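3.2 Small hardware and the state of the work surface

The second part of the study dealt with small loose hardware: the pins, clips and rings that get taken out of a piece of equipment during a job and have to go back in at the end. In the June interviews, technicians at Tedden and Plillard named these parts more often than hand tools when asked what they lost time looking for. A missing wrench is noticed quickly, and another can be borrowed. A missing pin may not be noticed until the equipment is being put back together.

We logged 2,407 set-down events over 14 weeks. A set-down event was any occasion on which a part left the worker's hand and was placed on a surface, whether or not it was picked up again within the same job. Parts dropped on the floor were logged separately and are treated in Section 3.4. Coding was done by the second author and checked by Soledad Thibodeaux, who had no part in the interviews.

Quick-release pins were chosen as the main item for this section. They are common at both sites, they are small, and the wire ring gives the fingers something to catch. A pin with a ring also sits differently on a flat top than a plain pin does. The shaft lies down, but the ring can lean up off the surface.
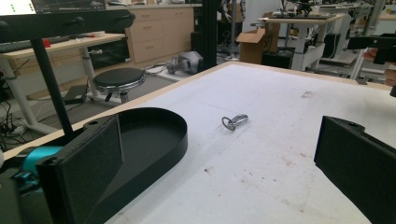

Surface color came up early in the interviews. Several workers preferred a white top for small metal parts and said that a dark mat hid them. Others disliked white tops because they show every mark, and felt that a stained table looked badly kept even when it had just been wiped. Both views were held by people who had worked at the same table for years. Ratih Nair's earlier notes from the Escobedo shop record the same split, so we do not think it is particular to our two sites.

We rated each table for wear before logging began. Wear was scored in three groups: scuffs and scratch lines, stains, and small specks. The last group matters more than we expected. A scuff is wide and faint and is rarely taken for a part. A dark speck is closer in size to a small screw or a clip end, and workers were seen to reach for specks on 17 occasions. None of these involved a pin with a ring.

Edge trim was recorded too, although it was not in the original plan. A table with a wood trim in a different color has a clear border, and some workers used it as a guide, keeping loose parts well inside the line. Where the top and the edge matched, parts tended to be set down closer to the side. We did not measure the distances and report this only as an observation.

The placement of a single part was coded as central, near-edge or grouped. Central placement means that the part lies in the open middle of the top with no other loose hardware beside it. Grouped placement means that it lies within a hand's width of another loose part.
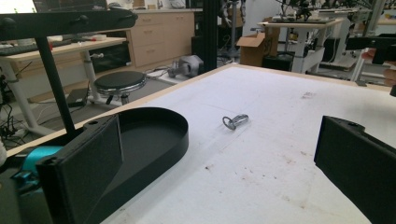

Figure 4. Quick-release pin with wire ring, central placement, on a worn white tabletop with light-wood trim.

Workers described central placement as the easiest to find again and also as the first to be disturbed. When a larger item has to come onto the table, the middle is where it goes, and the pin is pushed aside or picked up and moved. Of the people interviewed, 10 said they had moved someone else's pin in this way and could not say afterward where they had put it.

Shallow trays reduce this problem but were used unevenly. At Plillard the Ustero trays were kept on a shelf behind the workers, and most jobs were started without one. At Tedden a tray stayed on each table through the whole period. The effect of tray position on search time is taken up in the next section, together with the results for clips and split rings.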